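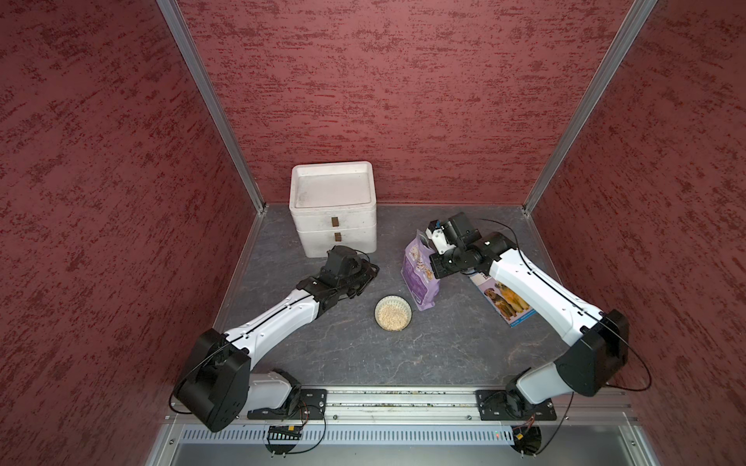

# Horsehair canvas vs. fusible for a shawl lapel, wool crepe

**o_pavliuk**
Mar 22, 2024

Drafting a shawl collar coat in wool crepe, Fliltthorpe block, size 40. First toile is done in calico. The block instructions call for fusible on the whole front. I have almost 3 meters of hair canvas left from a suit and would like to pad stitch the lapel instead. Two concerns: crepe marks easily, and the roll line sits low, at the top button, so the canvas has a long bias run with nothing holding it except the stitches. Has anyone done this on crepe?

---

**effie.innes**

Yes, on a Gerkau crepe two winters ago. Canvas to 4 inches below the break, cut on the same grain as the front. Silk thread, stitches catching one yarn of the crepe and no more. If the thread tension is right you get nothing on the outside. If you pull, you get dimples, and they do not press out.

Tape the roll line before you pad. Tape should be a quarter inch shorter than the line it covers, and the ease goes in the middle third.

---

**Wubit A**

I would use the fusible. Crepe has a lot of crosswise give and a light knit fusible will move with it. Hair canvas in a soft crepe reads as a board under a blanket. The runway coats people are copying this season have almost no structure in the front at all, and the collar is just two layers and a good press.

---

**effie.innes**

> Hair canvas in a soft crepe reads as a board under a blanket.

That depends on the canvas. Suit weight, yes. There are lighter ones. And knit fusible on crepe bubbles after the second dry cleaning. I have taken two of those coats apart for customers.

---

**Wubit A**

Bubbling is a fusing fault: wrong temperature, wrong dwell time, or no pre-shrink. I sampled the Khoo knit fusible on crepe last May, steamed the crepe first, pressed with a dry iron and a damp cloth, and let each section cool flat before moving it. No bubbles so far, and that coat has been cleaned.

---

**o_pavliuk**

The canvas I have is suit weight. I could use it for the chest only and put something lighter in the lapel, but then there is a seam or an overlap close to the roll line.

---

**viorica_d**

Overlap, no seam. Lay the lighter canvas over the heavier one, zigzag flat, and keep the join at least an inch behind the roll. Pink the edge of the heavy piece so it does not print through.

Also check your collar stand. The Fliltthorpe shawl is drafted with a shallow back neck and it gapes when the front gets heavier. I add 3/8 inch at center back.

---

**o_pavliuk**

The toile does gape at the back neck. I had put that down to the calico. Will add the 3/8.

---

**Mihret Abera**

Make two lapel samples before deciding, full size, cut from the actual crepe. Hang both overnight and look at the roll in the morning. Clirby sells a light hair canvas by the half meter if you need some for the test.

---

**o_pavliuk**

Ordered half a meter. Wubit, which iron setting for the fusible sample?

---

**Wubit A**

Wool, no steam, 12 seconds per section. Lift the iron, do not slide it.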